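# The Slow Room: How Bananas Are Ripened Before They Reach the Store

Bananas are picked green, shipped green and sold yellow. The change happens in a sealed room, on a schedule, and most shoppers never see it.
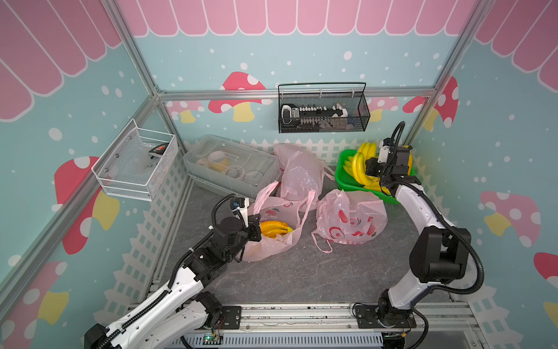
Color is a poor guide to what is going on inside the fruit, according to Yaw Arthur, and a room run by eye will sooner or later send out a pallet that is yellow on the outside and starchy in the middle. Arthur would look at pulp temperature first, gas second and peel last. The order is not universal in the trade, but the rooms at Pandside, a produce terminal that handles fruit for a string of independent grocers, are run that way.

A banana is a climacteric fruit. Once it passes a certain stage of maturity, a small dose of ethylene starts a rise in respiration that the fruit then sustains with ethylene of its own. Starch is converted to sugar, the cell walls soften, and chlorophyll in the peel breaks down to expose the yellow pigments that were already there. The process gives off heat, and a packed room will warm itself unless the refrigeration is sized to carry that load.

Temperature governs nearly everything else. Green fruit travels at a little under 58 degrees Fahrenheit. Colder than that, the latex in the peel darkens and the skin turns a dull gray-yellow that no later treatment will correct. In the ripening room the pulp is brought up into the low 60s before any gas is released. Fruit gassed while the core is still cold responds unevenly, and boxes in the same stack can end up a full color grade apart.

At Pandside the readings come from probes pushed into the pulp of one fruit per pallet, in a box near the center of the stack. Air sensors are logged too, but the operators treat them as secondary. During the respiration peak, pulp can run several degrees above the air around it.

## Air through the box

Older rooms relied on fans in the ceiling and on workers who restacked the boxes by hand to open gaps between them. The current design is the pressurized room. Pallets stand in two rows against a plenum, a tarp or seal closes the space between them, and fans pull air through the vent holes in the cartons. When the holes line up, the temperature spread across a pallet is small. A liner folded over the vents is enough to spoil the result for that box and the one behind it.

Memach, which builds rooms of this kind, reverses the airflow every six hours in its standard program. Ajayi, a smaller builder, leaves the direction fixed and uses a stronger fan. Operators who have worked with both tend to disagree about the benefit, and the answer probably depends more on the carton than on the room.

Ethylene is released for the first day, usually from a generator that passes ethanol over a heated catalyst. The room is then vented. Carbon dioxide builds up as the fruit respires, and high levels slow ripening, so venting continues at intervals for the rest of the cycle. Humidity is held high through the early stages to limit weight loss and scarring, then allowed to drop slightly as color develops.

## Scheduling

A standard cycle takes five days. It can be shortened by a day with warmer pulp, at the cost of shelf life and a softer neck, or stretched by two with cooler settings. Most orders ask for fruit at color stage 3 or 4 on the seven-point chart, more green than yellow or the reverse, so that it finishes on the display.

Demand does not hold still. In December, Pandside's orders fall as shoppers turn to citrus, and fruit already gassed has to be held back. A room set down to 57 degrees will slow the fruit but will not stop it. The terminal's Jutadero scheduling software releases rooms against the store orders, and its forecasts are overridden by hand on roughly one load in six.

Fruit leaves the room at night. Doors are opened just before loading, and the last pulp reading is written on the pallet tag.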